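Stone tops: what we tell people who ask

9 May 2018

The Latila newsletter gets more mail on tabletops and counters than on any other subject, and red and brown marble comes up most of all. Kaisu Niskanen has answered these letters for years and has put her usual replies together for this issue.
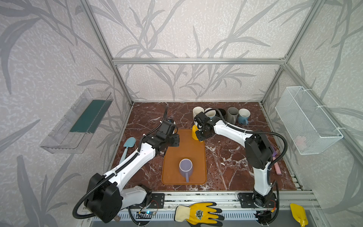
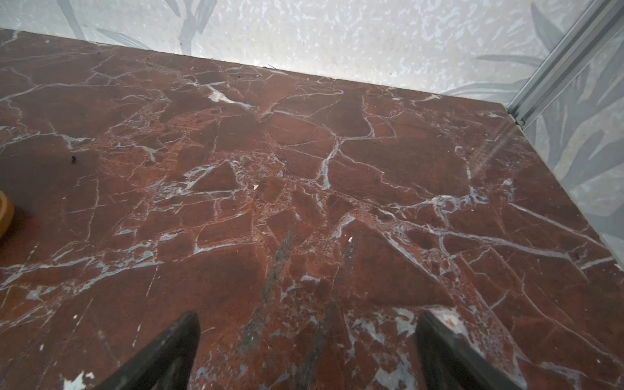

Photos: Latila newsletter

The first thing to know is that "marble" is a loose word in the trade. A geologist means limestone that has been changed by heat and pressure. A stone yard means almost any limestone that takes a polish, and many of the red stones sold as marble are limestones in the strict sense. For everyday use this makes little difference. Both are mostly calcite, both scratch more easily than granite, and both react to acid.

Acid is the cause of most of the complaints we hear. Lemon juice, vinegar, wine, tomato sauce and many bathroom cleaners will leave a dull spot on a polished surface within minutes. People call these spots stains, but they are etch marks. The polish has been eaten away at that point and no amount of washing will bring it back. On a dark red or brown top an etch mark shows up as a pale, cloudy patch, easiest to find if you bend down and look across the surface toward a window.

A stain is different. Oil, coffee and ink soak into the stone and darken it. Many can be drawn out with a poultice, a paste of baking soda and water spread over the spot, covered with plastic wrap and left for a day. Take off the wrap, let the paste dry out fully, and wipe it away with a damp cloth. Old oil stains may need two or three rounds.

Sealer helps against stains and does nothing against etching. To see if a top needs sealing, put a spoonful of water on it and wait 18 minutes. If the stone under the water has gone darker, it is time to seal. If it looks the same, leave it alone. Too much sealer dries to a sticky haze that is a nuisance to remove.

For daily cleaning use warm water, a soft cloth and a little plain dish soap. Rinse, then dry. Skip scouring powder and anything labeled for lime scale.

Several readers have asked about printed and cast tops with a marble pattern. These follow their own rules. A laminate will stand up to lemon juice but not to a hot pan, and a scratch through the printed layer can't be polished out. If you are not sure what you have, look at the underside or at an unfinished edge. Veins in real stone carry on through the thickness of the slab. Please don't test with vinegar on the top surface.

Cristian Montoya wrote from Jamlow about a side table he bought secondhand, with a crack running along one of the white veins. Veins are often where natural stone gives way, and a crack there can be filled with clear or tinted epoxy if the two sides are still level. If one side has dropped, the support under the slab is the real trouble and should be fixed first. He has since had the repair done at Keskinen for 239 dollars, including a new plywood backing, and is happy with it.

Kaisu's care sheet for stone tops is two pages long and covers etching powder, hand polishing and moving heavy slabs. Copies are at the front desk, or send a stamped envelope to Latila, 830 Skedunano Road. The next household issue comes out in November and will deal with wood floors. Questions for it are welcome now.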